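Grasp planner rejects the drive bay after the cell is re-leveled

Posted in: Perception and Planning

herier_integration
Our group operates a two-arm disassembly cell for desktop computers, using the Flerkavley planner, version 2, with the Mowat perception node. The memory module and the processor are removed and placed in the fixture without difficulty. The drive bay is the remaining problem. After the work table was re-leveled in August, the planner began to reject most grasp candidates in the bay and to report "no collision-free approach." In the last run it sampled 2,000 candidates and retained 242. Those it retained were clustered at one side of the cage. Hand-eye calibration was repeated and the residual is within our limit. We would appreciate guidance on which parameters should be reviewed first. 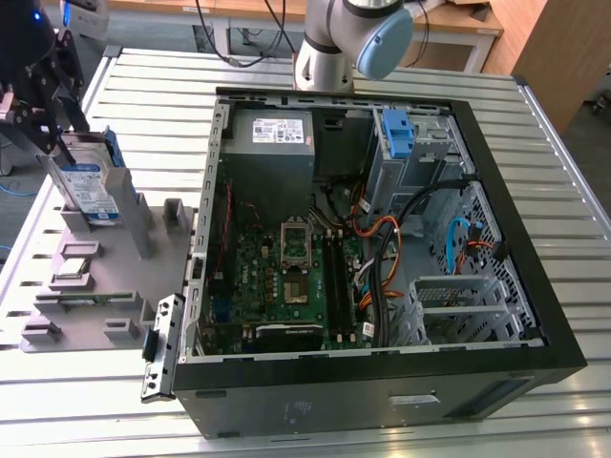
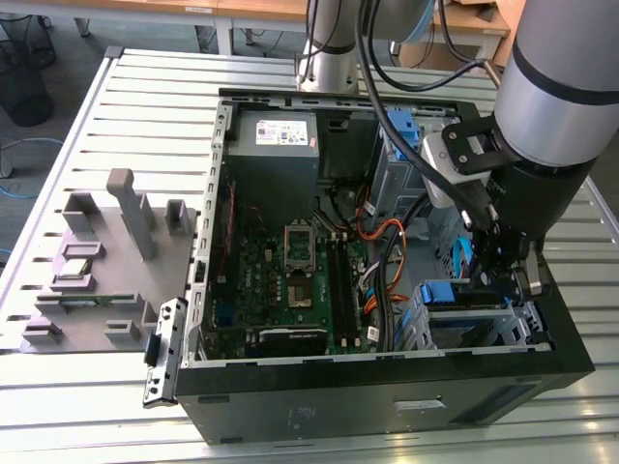
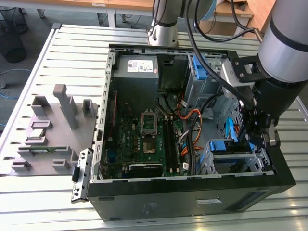 Tower on its side with the fixture to the left, all three views. The drive is in the gripper in the first view only.

tanel_support
Please confirm that the table plane in the planning scene was updated after the re-leveling. Hand-eye calibration does not change it. If the stored plane is higher than the real one, the collision model of the case is raised with it, and approaches into the cage will be rejected even though the camera data are correct. The plane may be refitted from the scene menu with the case and fixture removed. The slats can bias the fit, so the "ribbed surface" option should be selected before the points are collected.

Please also review the treatment of cables. By default, the Mowat node passes every point cluster inside the case to the planner as a rigid obstacle. Where a harness or data cable runs near the cage, this closes much of the available space. Cables may be assigned to the "soft" class, for which a contact allowance is set separately. We recommend that the allowance be raised in small steps and each change tested at reduced speed.

benchside
Had the same message. Restarting the perception node cleared it for us, but it came back.

herier_integration
Thank you. The stored plane had not been updated and was roughly 2 millimeters high. After refitting, candidates are retained across the full width of the cage. The cable class has not yet been changed. We will report on that setting separately.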